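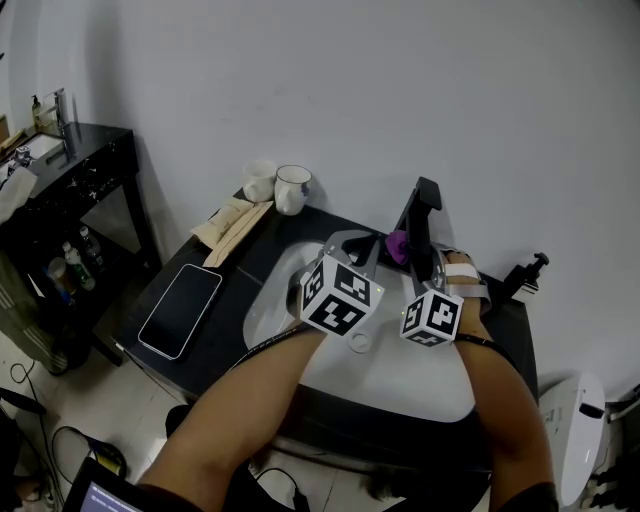
Fig. 2. White basin set in a black countertop, with a smartphone, a paper bag and two cups left out beside it.

Housekeeping Skills, Unit 6
Washbasins, countertops and the things left on them
Course code 2131
Notes prepared by Wanda Kowalczyk. Practical sessions: Mortimer Nguyen-Tran, Thursday.

Read these notes before the practical. Fig. 1 (the trolley layout) was given out with Unit 5 and you will need it again.

6.1 Before any water is run

Look at the whole washing area first. The basin is the part people think of, but most of the time goes on what is standing around it. In Fig. 2 the left half of the countertop has a phone lying on it, with a crumpled brown paper bag near the wall and two white cups in the back corner. All of these have to be dealt with before you can wipe the surface.

Phones and other electrical items: dry your gloves, lift the item and put it on a dry surface in the same room. Do not press any buttons. Do not put it in a drawer or take it out of the room.

Paper bags: do not throw a bag away unless it is in the bin. A crumpled bag may still have something in it. Move it as it is and put it back afterwards.

Cups and mugs: in a guest's room, cups from the tray are swapped for clean ones. The guest's own cups are moved, wiped under and returned. If you cannot tell which they are, treat them as the guest's own. At Casarico the tray cups are all one pattern, so an odd pair like the ones in Fig. 2, where one mug has a gray rim stripe and the other cup looks slightly frosted, would be left for the guest.

Small items at the back of the basin, such as the purple one in Fig. 2, are easily knocked in. Take them off the rim before you start and keep them together on a folded cloth.

6.2 The basin

Work from clean to dirty. The order is:

Taps
Back rim
Sides of the bowl
Front rim
Drain, last of all

Put the cleaner on the cloth for the taps and on the bowl itself for the rest. We use Żak basin cleaner in the training rooms, diluted as marked on the wall chart. Leave it for 2 minutes. Go round the metal ring of the drain with the small brush, then rinse. Use a separate cloth for the drain and put it straight in the used bag.

The join between a white basin and a dark countertop needs its own wipe. Cleaner that dries there leaves a pale line, and on black it can be seen from the door.

6.3 Dark countertops

Black surfaces show streaks, dust and water marks. Use a damp cloth first, folded to give 8 faces, and turn to a fresh face for each pass. Then dry with a second cloth. Wipe in straight lines from the back wall to the front edge. Anything fixed to the countertop, like the black clamp-style holder at the right rear in Fig. 2, is wiped round and is not unscrewed.

6.4 Side tables and lower shelves

Some rooms have a second washing place. In Fig. 2 there is a small sink with a chrome tap on top of a black side table, with a soap dispenser behind. Clean it the same way as the main basin, with fresh cloths.

Take towels off the edge of a table before you wipe it. Hang them back or put them in the laundry according to the card in the room.

Bottles on a lower shelf are lifted off one at a time. Wipe the bottom of each, wipe the shelf, and put them back in the same order with the labels to the front. Do not pour one bottle into another, even when both are nearly empty.

6.5 Floor

The floor is done last, from the far wall to the door. Lift any cloth or towel hanging close to the tiles. Check for cables before you bring in a mop, and go round them with a wrung-out flat cloth.

For the practical

Bring your own gloves. Cloths and Pruson brushes are in the store cupboard, second shelf. Read the Drerimetti supplier sheet on limescale as well. It is short and will come up again in Unit 8.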